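Clividthorpe shared workshop, evening talks
Two arms, one bench: speaker notes
Friday, September 2, 2022

Slot is 26 minutes including questions. Keep the first part short.

Start with the bench. White top, two arms, one at each side, facing inwards. Edmund Piątek did the mounts in June and has since redone one of them. Total spend on mounts, wiring and spare finger pads: 1240 pounds. Do not read out the parts list; it is on the handout.

Cameras. Overhead view for planning, wrist view for the last part of the reach. Say why both: clear glass on a white top gives the overhead view very little to work with.

Fingers. Textured pads. Mutua Langat tried smooth pads first and glass slipped under load. Mention wear at the tips — budget for replacements.

Controller. The software is called Hadgu, written here. Tilt is set by rate, with a stop on the level in the glass. Log size is nearly 500 lines per run. Skip the file format unless asked.

Pouring. One arm pours, the other stays open and clear. Most time lost so far is in regrasping the bottle, so the next job is a better approach angle.

Latches. The wooden busy box is the second task. Sliding bolt first, hooks later. Muthoni Kaijage has the plan and will take questions on it.

Show the four stills together, then stop talking for a moment. 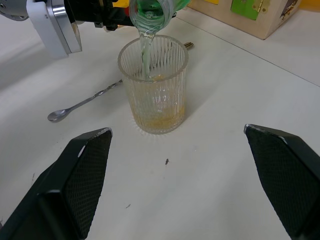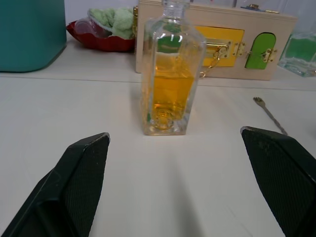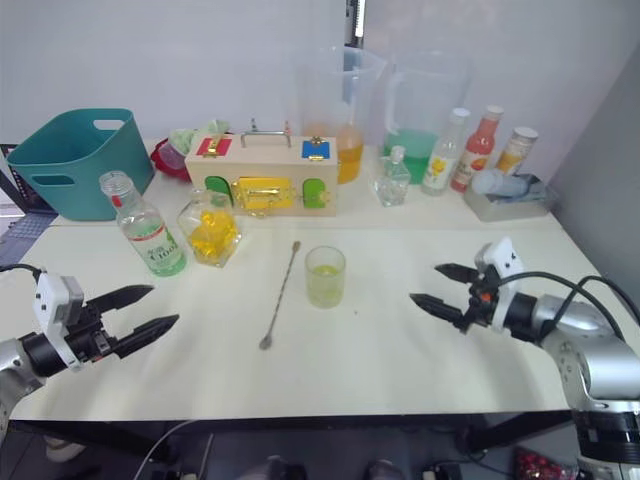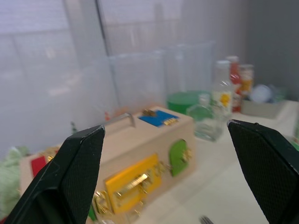 Bench views, Clividthorpe. The first shows a pour into a ribbed glass; the third shows both arms.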